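Book sorting cell – slot placement drifting after a move

Bilyk_17
Two table setup, books staged on the white one, file organizer on the green one. Arm puts each book in a slot. Was fine til we shifted the green table to sweep under it. Now it clips the dividers. Redid the head camera calibration twice, no change. Organizer base is not fixed down. Any ideas before I reteach all the slots?

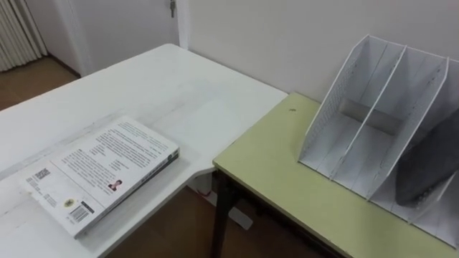

Last edited by Bilyk_17 on Tuesday, August 16, 2022

Tables aren't square to each other, I know. Never were. It worked anyway.

mornonen
"Worked anyway" is your problem lol. Slot poses are taught relative to what? If its the table corner then any turn of the table throws the far slots way off. Tape marks on the floor for the legs, then reteach. Half an hour.

Gerardo T.
Disagree. Don't reteach yet. Look at the wrist first – collar screws back out on ours and you get play at the fingertips that looks just like bad calibration. Hold the hand, wiggle. We chased a camera fault for 9 days in January and it was four loose screws.

Also what does it do with the long cable on the floor? Ours got pulled under a foot once. Stance shifts, everything shifts.

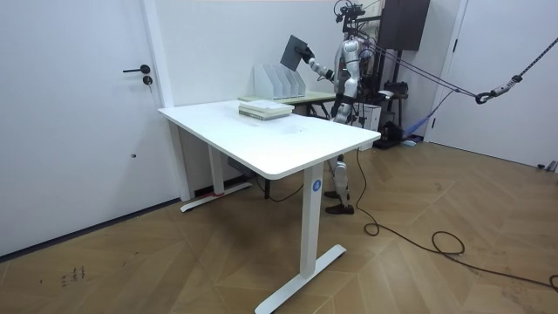 Posted by Gerardo Tagle, Funura bench group

Keep the cable and the slack rope out of the foot area, wherever your frame stands. Mark where the feet go too, not just the tables.

mornonen
Feet yes. But the table moved, he said so himself. Why take the wrist apart for that

Bilyk_17
OK wiggled the wrist. Tiny bit of play, snugged the screws. Better but still low on the right hand slots. So you're both kinda right? Taping the legs now, and putting double sided tape under the organizer.
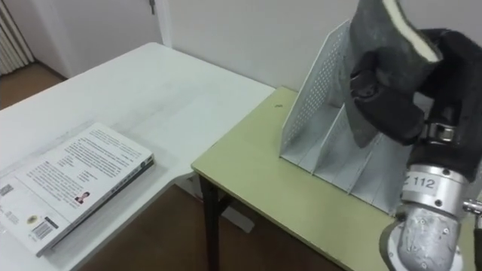

Does the grip need to be redone after tightening the wrist?
Only if the fingertips land somewhere new on the book. Check with a thick paperback first, then a thin one.

igor_b
Would also slow the last bit of the drop. We give it 2000 ms above the slot before letting go, books swing less. And dont teach with the organizer empty only, try it with a neighbor slot filled – clearance is tighter then you think.

Bilyk_17
Will try 2000. Reteaching the right side tomorow, leaving the left alone for now.

Contact the moderators | © 2022 Vivwood Forums | Back to top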